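Can a machine tidy your bathroom shelf yet? How to run your own small test

Last updated July 2024

Short answer — some of it. Long answer below, with the steps I use. You need a table, a two-finger gripper and a bit of patience.

I write up household chores for Skorar, mostly the dull ones. Picking up, putting back, wiping down. People email asking if they should wait for a robot to do it all. So the idea is a test anyone with a gripper can repeat, using stuff from the bathroom. Start with a toothbrush. It's light, it's thin, and it has to end up the right way round in a cup. Harder than it sounds.

What you need

A plain table, no cloth
One toothbrush, ordinary manual one
A cup or mug, heavy enough not to tip
A two-finger gripper, held by hand to begin with
Paper and a pen for the score

Step 1. Clear the table

Everything off. Mugs, post, keys. Give it a wipe and let it dry. Old scratches and pencil marks are fine, leave them. Glare is more of a nuisance, so turn off any lamp that shines straight down and see if that helps. Soft shadow is OK.

Step 2. Check the fingers before you pick anything up

Open them right out. Close them slowly. Do the tips meet evenly? If one gets there first you'll push the brush sideways every time and blame the software later. I lost an entire evening to this in June.

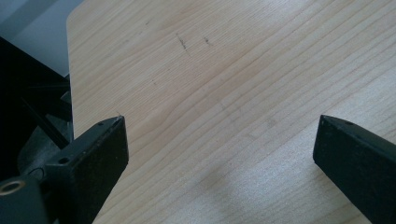

Dust on the pads matters too. Damp cloth, then dry. Don't use anything oily, the brush will slide straight out. Then open and close a few more times untill it feels smooth.

Step 3. Lay the brush down and pick it up by hand

You do the moving, the gripper does the holding. Go for the handle, never the bristles. Come in slow, fingers either side, close, lift. Small lift first. If it swings, put it down and grip nearer the middle.

Now turn it upright. This is where most tries go wrong. The handle is smooth and it wants to roll. Squeeze a bit more, but not so much it pings across the room (it will, once). 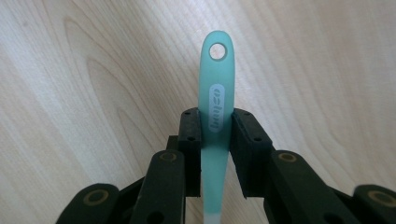 Toothbrush handle held upright between the two finger pads.

Step 4. Into the cup

Bring it over the cup, lower, let go. Count it as a pass only if the brush stays in the cup with the bristles up. Leaning is fine. Bristles down is a fail, even if it looked neat.

Step 5. Do it again, lots

Ten goes tells you nothing. I did 221 by hand over a couple of weeks, moving the brush each time so it never started in the same spot. Boring. Put the radio on.

Step 6. Let the machine have a go

Same table, same brush, same cup. I tried the Trorance arm with the Khokhar control kit, 102 goes. It got 99 of them off the table. Very good! But only 9 ended in the cup the right way up. The rest went in upside down, missed, or knocked the cup over. So picking up, yes. Putting away, no.

Worth writing down which bit failed as well as pass or fail. Mine has four columns — grip, lift, turn, cup. The turn column is nearly all crosses.

If it keeps going wrong

Brush rolls off before the grip: the fingers are too high. Drop them closer to the table.
Brush twists in the grip: wipe the pads, grip nearer the middle.
Cup falls over: heavier cup, or a bit of sticky tack underneath.
Machine can't find the brush: try one in a stronger colour. Pale brush on pale wood is hard work for it.
Works all morning then stops: check for sun coming round onto the table. Close the blind.

So, chores yet?

Not this one, not on its own. A person gets a toothbrush into a cup in two seconds without looking. The machine took most of a minute and still needed me standing there. For shop-floor jobs, where the part always turns up in the same place, I'd be more hopeful — the Imden packing bench I wrote up before this did far better than my bathroom test, and it had a tray with slots to help.

If you try it, keep the brush you used seperate and don't put it back in anyones mouth. Next page is the flannel test. Folding. It went badly.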